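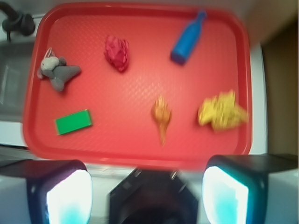
My red tray with a few of the bits that live on it

What do you do with the small stuff that doesn't belong anywhere?

Posted by Illari

Hi all, long-time reader, hardly ever post. I've been on a big sort-out in the playroom since September and I've done pretty well with everything that comes in a set. Train track is in one bin, puzzles are in zip bags with the picture cut off the box, dress-up is on hooks. I even threw out the dried-up markers!

What's left is the leftovers. A little gray stuffed animal, a blue bottle that I think came from a play kitchen (we haven't had a play kitchen for ages), odd blocks, crumpled red something that keeps turning up no matter how many times I put it away. Right now all of that goes on a red plastic tray on top of the low bookcase. It's a nice tray, it has a diamond pattern pressed into it and a rim that stops things rolling off, and for a while I thought I'd solved it. I put a few things on there, spread out, and it looked like I'd planned it.

Then it fills up. By dinner time it's a heap and the kids tip it out on the rug to find one thing and I'm back where I started. I've got two kids, and they want completely different things off it, which doesn't help.

So do I get a box with a lid? More trays? Do I just get rid of everything that isn't part of a set? My sister says get rid of it, but my sister doesn't have to be there at bedtime when the gray guy can't be found. I'd rather not spend much, and the top of the bookcase is really the only spot I have that both kids can reach. Also if anyone knows how to get grime out of that diamond pattern, I'm all ears. A cloth just skates over the top of it.

Thanks!

Daiane Bastos

Keep the tray! I ran a home daycare for years and I used trays for exactly this, and I'd take an open tray over a lidded box any day. Once there's a lid, stuff goes in and is never seen again until you move house. I had a toy chest like that and I found half a sandwich in it once, so, you know.

What worked for me was treating the tray as a place things pass through. Anything without a home goes on it during the day, and at the end of the day it gets emptied. I did mine right after the last pickup, with the radio on, and it took less time than boiling pasta. Every piece goes one of two ways. Either it has a home and you walk it there, or it hasn't and it goes in what I called the wait bag, which was just a cloth bag on the back of the door. If a kid asked for something from the wait bag, it came back out and I found it a proper spot. If the bag got full and there were things in it that hadn't been missed by anyone, those went to the thrift store.

The stuffed animal shouldn't be on there at all, in my opinion. Anything that's needed at bedtime lives on the bed. Same spot each morning, and you make the kid put it there, not you.

Blocks are the ones that will drive you up the wall, because there's always one left over after you've put the rest away.
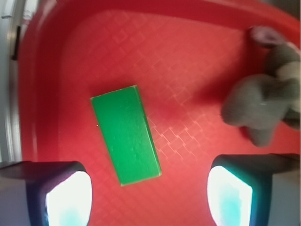 I kept a coffee can for strays like that, on the same shelf as the main block box, and when I felt like it I'd tip the can into the box and be done. You don't need to match them to the right set. I used to try (this one's from the big set, this one's from the small set) and the kids did not care one bit, they built with all of it.

For the grime, forget the cloth. Use an old soft toothbrush, warm water and a drop of dish soap, and go along the lines of the diamonds in one direction and then the other. Rinse it in the tub if it's too big for the sink, then stand it on its edge to dry – if you leave it flat the water sits in the pattern and you get marks. Don't use the scratchy side of a sponge on glossy plastic. I dulled a perfectly good yellow one that way and I'm still annoyed about it.

One more thing, if the two of them want different stuff, try putting a strip of masking tape down the middle. One side each. Mine thought it was hilarious for a week and then it just became how we did it.

Kwok

get a second tray. one per kid. done

Osov

I'm going to go against the crowd a little and say your sister has a point, though I wouldn't touch the bedtime toy either.

We moved into a smaller place in Stirerwood and I had to be pretty hard about the kids' room. My rule was that a loose piece has to be something a child picks up and plays with by itself. A block passes, a ball passes, a toy bottle passes if they're still feeding dolls with it. The lid of something you no longer own doesn't pass. I did it while they were at their grandma's, and I put what I took out in a box in the closet first in case I'd made a mistake. I had, once, with a plastic cow.

I'd also check how high that bookcase is. Ours was reachable too, but only on tiptoe, so they pulled the whole tray toward them by the rim and over it went. We moved it down to the bottom shelf and the tipping out pretty much stopped.

Agree on the toothbrush.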